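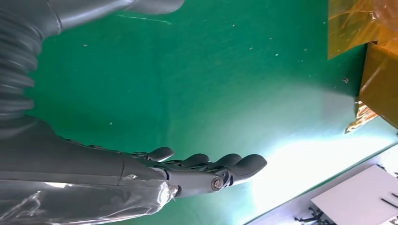

From: Hanne Rantala
To: Ollcombe bell ringers and friends
Date: September 30, 2024
Subject: Re: [ollcombe-ringers] Learning to ring down in peal

Raimo Manninen wrote:
> I can ring up fine on my own now, but ringing down with
> the others I always end up a blow behind and then I rush.
> Is there a trick to it? Ursina says listen, but I can't pick
> my bell out once it gets fast.
>
> Also, did we settle on a date for the Tedetgate outing?

Raimo, I'm so glad you asked, I could talk about this all night! I struggled with ringing down for my whole first year and then in August it clicked, and now it's my favorite part of practice.

What helped me was taking in coil sooner than felt right. I used to wait until the rope was flapping around my knees, and by then I was so busy with my hands that I stopped hearing anything. Try a small coil early and another a few blows later. Keep the tail short enough that your arms stay nearly straight at the top - if your elbows are bent up there, you've got slack and you'll be late.

As for picking out your bell, don't try for it at full speed. Follow the treble with your eyes, and when it gets quick, feel for the gap you're supposed to drop into. Ursina had me stand behind her with my eyes shut and tap my leg every time I heard the third. I got it wrong for two weeks and then I got it right!

And please don't rush to catch up. Ease off, let the bell swing a little lower, and the gap closes by itself over the next few rounds.

Tedetgate: Teemu is still waiting to hear from their tower captain, so no date yet. I can't wait for this one. Their tenor is a lovely deep thing, and there's a climb of 167 steps to the ringing room, so wear decent shoes. Raili has offered to drive and has room for three more. Write to her directly, please, so the list doesn't fill up.

If anyone has a spare muffle strap that fits our fifth, I'd like to borrow it - ours has split along the buckle end.

Hanne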